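**Marks on a cream table top**

**fevska:** Matt cream top, brownish stain towards the right and a fainter tan smudge near the middle. Grey cloth, used plain so far.

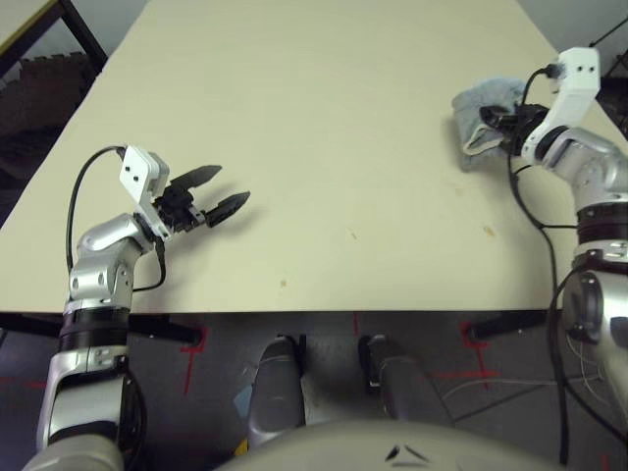 What should go on the cloth first?
Warm water with a drop of washing-up liquid.

**nasent4:** Disagree. Soap leaves a film on matt tops. Water only, wring it out, two passes.

**Lihua Zou:** Film comes from poor rinsing. Blot first, though. Wiping spreads liquid.
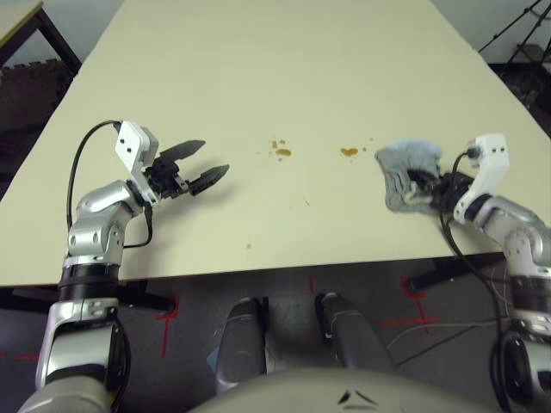

How long can a spill be left on a matt surface?
Three minutes at most, less for tea or sauce.

**nasent4:** Mine sat overnight in March and came off with water.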